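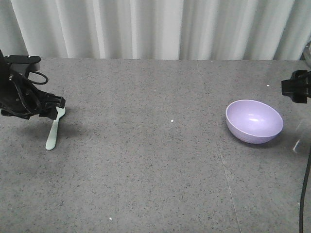 About Sirkden

We look after databases. Other people's, mostly. Migrations, backups, restores, slow queries, the 3 a.m. stuff. Small company, been at it a while, still answer our own phone.

Started by Chanida Kaewsai and Shuk-fan Tam, who shared a desk at a payroll software shop and got tired of watching schema changes go out on a Friday with fingers crossed. First customer was Uvidcombe, a booking system for ferry and bus operators. One Postgres server, no replica, backups going to a disk in the same rack. We fixed that. They're still with us.

What we do

Schema migrations without taking the site down. Expand, backfill, switch reads, contract. Boring on purpose.

Backup and restore testing. We restore every customer's backups to a clean machine every week and send you the log. If a restore fails you get a phone call, not a ticket.

Version upgrades. Mostly Postgres and MySQL, some MariaDB. We don't do Oracle, sorry, please stop asking Chanida.

Query review. Send us your slow log, we send back a list with the worst ones on top. Indexes to add, indexes to drop (usually more of these than you'd think).

On call. Nights and weekends, for customers on the full plan only. 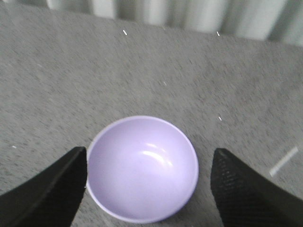 Small lavender bowl, seen from above.

How we work

Every job gets 2 engineers. One writes the plan, the other tries to break it. Nothing runs on your production box until both have signed it and you've read it too. Plans are plain text, in your repo, next to your code. If you leave us you keep all of it.

We rehearse on a copy. Full size where the disk allows, masked where the data is personal. We time the rehearsal and give you that number before you pick a window. Locks too: which tables, how long, what your users will see. Sometimes the answer is "nothing". Sometimes its a read-only banner for a few minutes and we'll say so up front.

Rollback gets written first. Shuk-fan is strict on this one.

Some numbers, from the job log:

3377 migrations run in production
1316 restore tests last year
284 databases under care right now

The Prydderch move

People ask about it so, short version. Prydderch had one enormous orders table, integer primary key, getting close to the ceiling. App had been renamed and rewritten and renamed again, nobody left who knew why half the triggers existed. We added the wider column alongside, backfilled in small batches overnight, swapped it in February. Customers kept ordering the whole time. We also found a trigger that emailed a mailbox closed years ago. It's gone now.

Stimis

Our own tool. Command line, reads a migration file and tells you which locks it'll take and which statements are going to rewrite a table. Began as a shell script of Shuk-fan's, grew from there. Customers get it free. Docs are a bit behind the code, we're working on it.
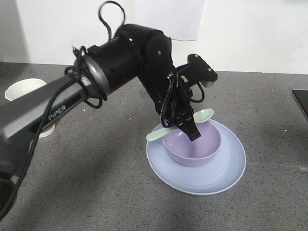 Naming things takes up more of our week than it should. Hosts, replicas, schemas, the scratch databases we spin up for a rehearsal and throw away after. House rule is one plain name, printed where you can read it, same in the config, the dashboard and the runbook. Like the white PiPER lettering on the side of that gray arm: capitals, one word, no squinting. We had a replica once with three different names in three diferent places and an engineer very nearly dropped the wrong one. So now there's a check for it in Stimis, and the naming sheet is the first thing a new customer gets from us.

Working here

Small team, mostly remote, one office with decent coffee. On-call is paid and rotates, and you get the next morning off if you were woken up. We hire slowly. If you like reading query plans and writing careful notes, send us some of yours. No cover letter needed, a runbook you're proud of is better.

Get in touch

Use the contact form or call. Current customers, please use the on-call number in your runbook, the form isn't watched overnight. For new work tell us the database, the version, the rough size on disk and what's worrying you. One of us will reply the next working day.

Page last updated April 16, 2019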